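## Bench packing: common questions

**Can the arms pack a carton yet?**
Small rigid parts, yes. The packing cell at Bickerstaff takes identical boxes from a tray and places them in an open carton. Mixed goods are still packed by hand.

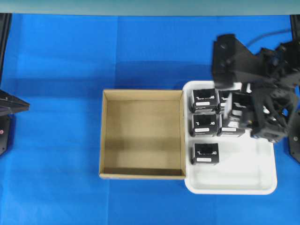

*Tray-to-carton transfer, one box in the gripper.*

**How fast is it?**
Slower than a person. Our planning figure is 18 seconds per item, against 2 for a trained packer.

**Do two arms double the output?**
No. Both have to reach into the same small area, so one often waits while the other clears the carton.
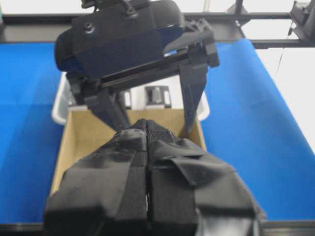
Finger clearance sets the limit on carton size. Padded fingers grip smooth plastic better than bare ones, but they take up more room beside the carton wall.

**What about chores at home?**
Not yet. Laundry and dishes vary too much – every item needs its own grasp.

**Who handles trial requests?**
Huguette Collet, Restville office. The next intake is in April.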